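Drikia hall opens its doors again in Protthorpe

Well, the big hall on the Protthorpe side of the creek is back in use, and I popped in one afternoon in February to have a sticky beak. I'd only ever known it as the place you drove past on the way to the tip, so I wasn't expecting much. It's lovely in there! Drikia took over the lease last winter, and they've kept the bones of it (the ridged metal ceiling, the tall dark-framed windows down the side, the mezzanine at the back) and spent their money on the wiring and the toilets, which were apparently shocking.

My favourite bit is the light. I do a lot of mending and I'm forever squinting at black thread on black fabric, so a decent row of fluorescents overhead makes me happier than it probably should.

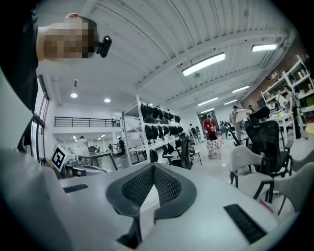

Bookings are open to local groups now, and it'll cost you $12 an hour before 3 in the afternoon, or $100 for a whole day. The hall is licensed for 300 people, though I reckon you'd want to be pretty good friends by then. The Zabala dance school has already grabbed the early evenings, and the Clitari choir is trying it out for sound next month – I'm told a metal roof can be a bit lively when the rain comes in, so good luck to the altos.

Parking is still on the gravel out the front, and the neighbours would like everyone to take it slowly past the bend, please. Booking forms are at the library desk, next to the bus timetables.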